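# Laundry basket

A **laundry basket** is an open container for carrying clothes to and from the washer. I've been writing entries for the Kandinstead household wiki for a while now, and I still think this is the most underrated thing in the house (my seven readers may disagree!).

## Shape and materials

Most of the ones I've owned were plastic, with holes in the sides so that damp things can breathe. Wicker is the older style, and plenty of plastic baskets borrow the look with a woven-style rim. I like those – the rim is kinder to your fingers when you're hauling towels up the stairs. My big Garko holds 457 socks, which I know because I spent a very slow August afternoon finding out.

## Use with front loaders

A front-loading washer has its door low down, so the basket usually goes on the floor right in front of it and you pull things straight across.
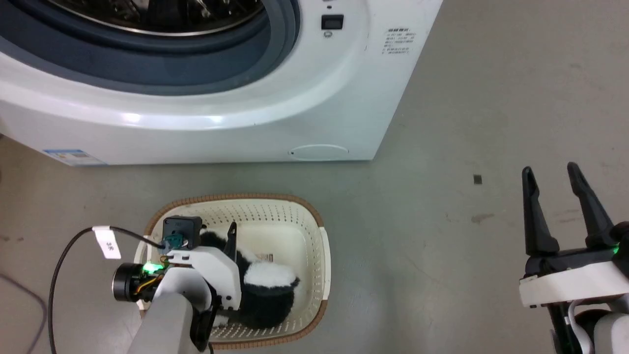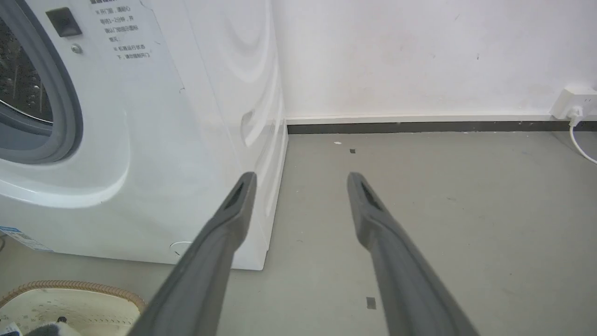

Give the door a minute or two to unlock after the cycle, and please don't yank it! Once it's open, I run a hand around the rubber gasket too, where baby socks love to hide. Fluffy things go in last on my way out, on top of the pile, so they don't get squashed flat.

## Care

Rinse a plastic basket in the tub now and then and let it dry upside down. Wicker only wants a soft brush and a barely damp cloth, and it hates sitting in a puddle. Small snags in the weave can be trimmed with nail scissors – I've done mine twice.

*See also:* Clothespin, Hamper, Lint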